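Table, Stand and Black Cloth
A small gallery from the new display room
Photographs and notes by Socorro Mamani
December 14, 2019

I have kept this gallery for a few years, mostly for friends who also sell handmade things and like to see how other people arrange a room. In September we moved from the old place on the hill to a smaller room in the Tuhiwai building. The rent is 393 a month, and for this we have one good table, a carpet, and light that does not change the colors of what we sell. I had wished for two tables, but one is enough when you learn to clear it.

The work I show in this room is mostly jewelry and scarves. The jewelry comes from Trarkness, a workshop of three people who have been my neighbors at the markets for a long time. The scarves and caps I sew myself. Between them they need very different treatment. A necklace wants height and empty space. A scarf wants to be touched, and it wants other soft things near it.

So this page is about the plain objects that help: a stand, a tabletop, some fabric. They are not beautiful things to write about, maybe, but several readers asked me after the last gallery where the products sit when they are not on sale, and what I put under them. I try to answer a part of it.

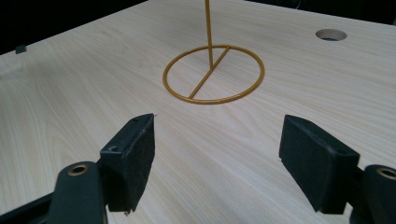 Photo: Socorro Mamani / Tuhiwai display room

The gold-colored stand on the pale table. It has a ring for a foot, with one bar across the middle, and the rod goes up from that bar. I like this shape very much. You can see the wood through the ring, so the foot takes almost no attention from what hangs higher.

I bought this stand from Skedo, together with another one of the same kind. Before, I used stands with a solid round foot, painted white. They were steady, but every small scratch was visible and I had to paint them again each spring. With thin rods I have less to clean. I go along the ring with a dry cloth, then along the crossbar, and it is done.

The round hole in the tabletop, farther back, is for cables. For the first weeks I tried to hide it under a dish. Then I understood that a dish in that place is always in the way, and I took it off. Now I run the wire of a small lamp through it in the evenings, and the rest of the time I leave it open.

About the wood I get the most questions. The color is light, a kind of cream with beige, and the grain is quiet. Gold looks warm on it. Silver looks a little lost, I must say, and for silver pieces I put something dark underneath. A friend advised me to cover the whole table with linen, but I did it only one time. The linen made waves under the stands and I spent the morning pulling it straight.

For the distance between stands I have no rule. I put the first one near the middle, step back to the door, and look. If I can read the shape of it from the door, it stays. The second one goes in a little later, lower if possible, and never in one line with the first. Visitors walk along the table from left to right, almost all of them, and they stop where there is a change in height.

The other half of my work is the fabric, and there the trouble is black. Black shows lint, it shows chalk, it shows each hair of the neighbor's cat. It also swallows its own details, so that a hem which took me two evenings to sew is not noticed by anyone.
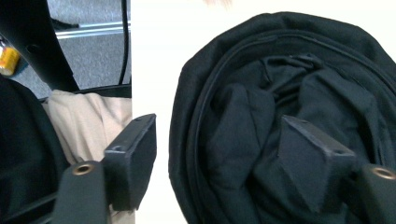 I learned to let the hem lie on the outside. When black cloth is folded flat, like a shirt in a store, it becomes a dark square and the eye goes away from it. When it is rolled or folded softly, so that the thick edge makes a curve, there is something to follow, and the creases inside catch a bit of light. It is a small thing, but people pick up the soft bundles more often than the flat ones.

A white surface helps also. I keep a few white boards for this purpose, from a shop called Presier, and I wipe them each time before I use them. On the pale wood black is fine, on white it is clearer. On the carpet I never put anything, even for a minute, although the gray hides the dust so well that one forgets.

For storing I roll the black pieces with the finished side in, and put cotton paper between them. The Trarkness necklaces go back in their own flat boxes. The stands stay on the table all night, there is no reason to move them. To close the room takes me roughly 900 seconds - my nephew measured it with his telephone, and he thinks I could be faster if I did not fold some things two times. He is right, but I like to fold.

In the next gallery I will show the shelves by the window, when the last of them has been fixed to the wall. If somebody knows a good method to take wax out of brushed cotton, please write to me, I have one cap that is waiting for it.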